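Flatware

Flatware is the group of utensils used at the table for serving and eating food, chiefly forks, spoons and knives.

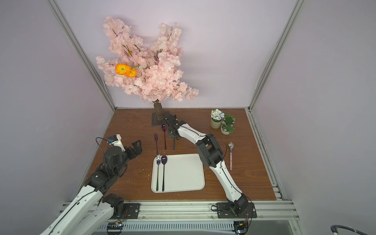
The word is used mostly in the United States and Canada. In Britain and much of the Commonwealth the same things are called cutlery, a term that in American trade use was once kept for knives and other edged tools. "Silverware" is common in everyday American speech and is applied to utensils of any material, including stainless steel and plastic.

Materials

Most household flatware is stainless steel. The grades are usually marked with two figures, such as 18/10, 18/8 or 18/0, the first giving the percentage of chromium and the second the percentage of nickel. Higher nickel content gives a softer shine and better resistance to rust. Knife blades are often made of a harder steel that holds an edge but stains more easily.

Sterling silver contains at least 92.5 percent silver. Silver plate has a thin layer of silver over a base metal and wears through in time at the points of contact, usually the back of the bowl and the tips of the tines.

Colored finishes

Colored metal flatware became widely available in the 2000s and 2010s. Gold, copper, black, blue, purple and rainbow are the usual colors. Many are produced by physical vapor deposition (PVD), in which a very thin layer of a metal compound is deposited on the steel in a vacuum chamber. Titanium nitride gives a gold color. Iridescent and rainbow finishes shift in color with the angle of the light, an effect caused by interference in the thin surface layer.

Handles may also be painted, enameled or fitted with colored resin while the bowl or tines are left plain. A pink handle on a silver-colored spoon is of this two-tone type in appearance, whatever the method used to color it.

Waster, a homeware firm, introduced its Terisia pattern in December with an iridescent purple finish. The pattern was drawn by Alvar Forsberg and sold in sets of 4 place settings. A plainer version, Cabrera, has dark handles and the same outline. Lionel Sowerby's collectors' list gives Terisia the number 214.

Place settings

A five-piece place setting, the standard unit of sale in the United States, is made up of a dinner fork, salad fork, dinner knife, soup spoon and teaspoon. In the usual American arrangement forks go to the left of the plate, and knives and spoons to the right, with the knife nearest the plate and its blade turned inward. Pieces are set in order of use from the outside in. At buffets flatware may be laid on a tray or stood in a caddy.

Mixed settings, in which pieces of different colors or patterns are used together, are common at informal meals. Flowers, real or artificial, are often added as a centerpiece.

Care

Stainless steel can be washed in a dishwasher. For coated pieces many makers advise mild detergent and no abrasive pads. Long soaking in salty or acidic water can pit steel. Silver and stainless pieces should be kept apart in the dishwasher.

See also: Chopsticks, Place setting, Spork, Table setting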